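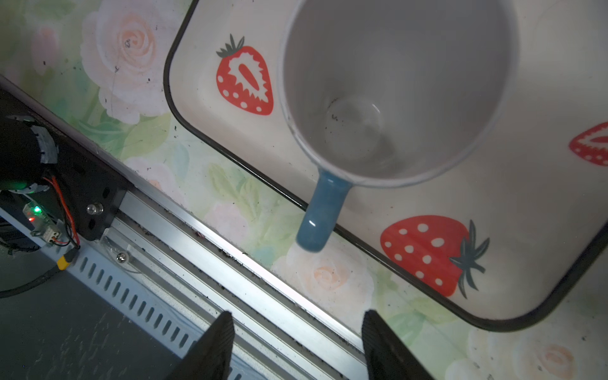
Mug with a blue handle on a strawberry tray.

Home Projects Second Year Media Contact

Last updated: Friday, September 19, 2025

Who said what on The Musard? Comparing episodes with the headlines about them

What I wanted to find out

I watch a lot of reality telly and I've never been shy about it, so when the module asked us to pick a bit of popular media and look at it properly I already had mine. The Musard is a house show. Strangers move into a converted hotel, they get tasks, they vote each other out, and two of them usually end up crying on a balcony. It goes out on Hudis on weeknights, and by the time the credits roll there are already stories up telling you what you've just seen.

My starting point was a row with my flatmates. One of them hadn't watched the episode but had read a headline saying a housemate had "stormed out" after being "betrayed". I had watched it, and the woman in question went to bed. She did shut the door a bit hard! We argued for ages about whether that counts, and I thought there was a project in it.

So my question was: how far do headlines about The Musard match what is said and done in the episode they're about? And a smaller one that I tacked on later: are the fan boards any better than the gossip sites?

How I did it

I chose eight episodes from the middle of the series. I left out the launch and the final because they're odd ones, with a live audience and lots of old clips. For those eight I collected 200 headlines, 100 from gossip and entertainment sites and 100 thread titles from fan boards. I only took ones that claimed something had happened in the house. "Musard fans, who's your winner?" didn't go in, and neither did anything about clothes.

Then I made a coding sheet. It had seven boxes to start with and it still has seven, but they aren't the same seven. My first go had a box for "lie", and my tutor wrote "how would you know?" next to it in the margin, fair enough. A headline writer might have got it wrong, or been working from a clip. In the end the boxes were:

- matches the episode
- matches, but with a stronger word
- quote cut short
- quote given to the wrong person
- true, but from a different day
- guesses at a feeling
- can't find it anywhere

Every headline went in one box only. That was harder than it sounds, because plenty of them managed a stronger word and a guessed feeling in the same breath. If there were two problems I picked the one I thought a reader would remember afterwards, which is obviously me making a judgement, and I've said more about it further down.

I watched each episode twice, once straight through and once with the subtitles on and my finger on pause. I typed up the bits people were writing about. The Coetzee room at the library in Gultell has the big screens and you can book it for a whole afternoon, so most of it was done there with headphones on. I got some looks.

What I found

The biggest box was "matches, but with a stronger word", and it was the biggest for both groups. People on The Musard don't say things, they "blast", "slam" and "hit out". A mild moan about washing up became a "furious rant". I went back to that clip several times in case I'd missed the fury. She says she'd like it if people rinsed their bowls. Then she laughs.

"Guesses at a feeling" came next for the gossip sites. A lot of these hang on a face. The camera catches somebody looking down at dinner and the headline says they're "heartbroken". Maybe they are! You can't get it from the episode though, and in two of the ones I coded the same look was called jealousy by one site and boredom by another. I wish I'd had a box just for those.

The fan boards used the "can't find it anywhere" box less than I'd expected. I went in thinking they'd be the wild ones. But if someone posts a thread title saying a couple have split, the first few replies are all people asking which episode and what minute, and often the title gets changed. I didn't plan for titles changing and I hadn't saved the early versions, so all I can say is that what I collected had probably already been tidied up by its readers.

Where the boards did badly was "quote given to the wrong person". There are two housemates with very similar voices, and a lot of the best rows happen in the dark in the bedroom – you're going by sound. The gossip sites hardly ever slipped up on this. I think they get sent clips with names on, but I couldn't check that.

The cut-short quotes were the ones that bothered me most. One housemate said, in the diary room, that she'd leave the show tomorrow if it weren't for the friends she'd made. You can guess which half made it to the headline. Every word was something she'd said and it still told you the opposite of what she meant. On my sheet it's one tick in one box, same as somebody writing "blasts" for "says", and I don't think those are the same size of problem at all.

Things that went wrong

I coded everything myself. A course mate did a handful as a check and we agreed on most, but fell out over what a stronger word is. She thought "row" was fine for two people disagreeing about a sofa. I had it down as too strong. We never settled it and I kept mine.

I also lost part of a week's work when I sorted one column of the spreadsheet and not the others, so every headline was sitting next to the wrong episode. Save a copy before you sort anything.

And an episode isn't the whole day. Hudis cuts a day in the house down to an hour, so a headline I've put under "can't find it anywhere" might be about something that did happen and just wasn't shown. I changed the name of that box late on for this reason (it used to be "made up").

If I did it again

I'd save the thread titles as soon as they went up and then again the next day. I'd take fewer episodes and read the whole article as well – quite a few of them calm right down by the second paragraph. My coding sheet is on the Media page with the other second year ones if you'd like to pick holes in it.

Comments

Guest: Loved this. The bowls one was not a rant, I have been saying so since it went out.

Anonymous: Did you look at the captions on the video clips as well? Those are worse than the headlines if you ask me.

Guest: Sofa thing was definitely a row, sorry. Your mate was right.

Anonymous: Doing mine on a cooking show next term, can I borrow the boxes?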